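Pushing arm stalls or skips when blocks are close together
Posted in Home and Shared Workshops, October 6, 2021

Members of the Grivville shared workshop are constructing a pushing station with an arm and a plain rod as the tool. The work surface is a wooden board on a perforated table. Single blocks move correctly. When several blocks touch, the rod rides up over one of them or the arm halts with a force fault. The limit is set to 28 newtons. 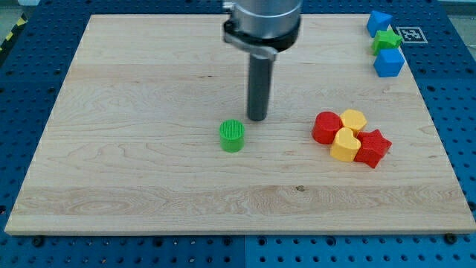
The rod is driven at 200 mm per second, and the same speed is used for all block shapes. We request advice on whether the speed or the rod height should be changed first.
Iddrisu Opoku

Hundia
Please change the height first. A rounded tip that meets a block near its top edge will tend to climb. Set the rod as low as the flatness of the board permits, and check that clearance at all four corners - glued boards do not always remain flat. Speed may then be reduced to 147 mm per second for groups. Stars and hearts should be approached on a flat or inward section, as contact on a point will cause rotation.

Murthy
Wax the board. That solved it for us.

Sturnberg
Members are advised to test wax on a small area beforehand. Our own station required a new height calibration after each board change, and 19 of our stored positions had to be taught again.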